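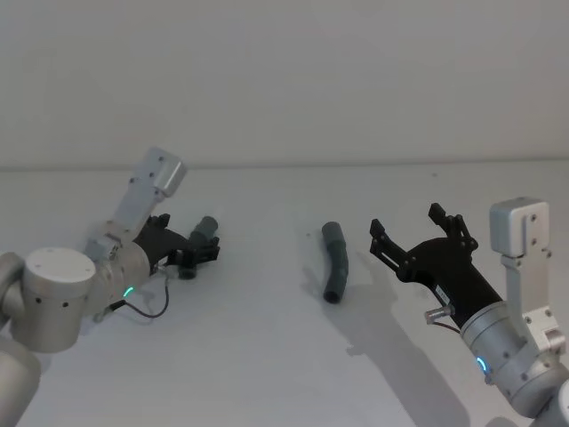 About Drillier Seeds

Drillier Seeds is a small vegetable and herb seed company based at Pravis. We grow, clean, test and pack seed for home gardeners, allotment holders and schools. We have been trading for 18 years and sell by post and from the shop in our yard.

The business started as a stall at plant fairs, selling surplus bean and pea seed in brown envelopes. People came back the next spring asking for the same beans, so we rented a field and grew more of them. The first catalogue was a folded sheet of paper. The current one lists 84 varieties.

What we grow

We have nine acres on a south-facing slope. The soil is heavy at the bottom and stony at the top, so the beans, leeks and parsnips go low down and the lettuces and herbs are grown near the gate. We save our own seed from most of the beans, peas, tomatoes, lettuces and squashes in the list.

Our best-known variety is Hornar, a climbing French bean with flat green pods and dark seeds. It crops late and stands up well to wind. We have grown it every year since the first catalogue, and any plant that looks wrong is pulled out before it flowers.

Carrots, onions and most of the brassicas cross too easily for us to keep them true on a site this size. We buy that seed in from other growers and say so on the packet.

The chillies, Thai basil and yardlong beans come from Phuthong, a family seed firm we have bought from for six years. They do best under glass here, and we only list the ones that have ripened in our own unheated tunnel.

Testing and packing

Every batch is tested for germination before it is packed and again if it is still in the store the following season. If a batch falls below our standard, we don't sell it. The test month is printed on the back of the packet next to the sow-by date.

Seed is kept in a cool, dry store and packed to order as far as we can manage. Packets are plain paper, with no foil or plastic inside, so please keep them somewhere dry when they reach you. A biscuit tin in an unheated room is fine. A shed usually isn't.

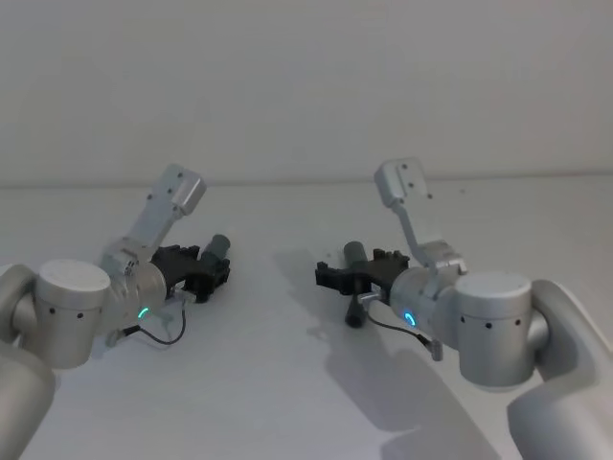 Two arms reaching towards each other over a white tabletop.

Who works here

Six of us work here through the year, and we take on extra help for the bean harvest and again in the new year, when most of the orders arrive. Everyone does some packing. If you ring with a growing question, the person who answers will probably have grown the plant you are asking about, but during harvest it may take us a day or two to call you back.

Schools and gardening clubs

Schools and clubs can order at a reduced price. We also put together a mixed box of large, quick seeds that small children can handle: beans, peas, sunflowers, nasturtiums and squash. Sowing notes are included. Please order on headed paper or from a school email address.

Visiting us

The shop is open in the mornings from March to October. The field is not open to the public apart from one afternoon in late summer, which we announce in the newsletter. Parking in the yard is limited and the lane is narrow, so larger vehicles should use the lay-by at the bottom of the hill.

The catalogue

The printed catalogue goes out in December to anyone who ordered in the previous two years. New customers can ask for a copy using the contact form. The same list is on this website, where stock levels are kept up to date.

Page last updated 18 February 2020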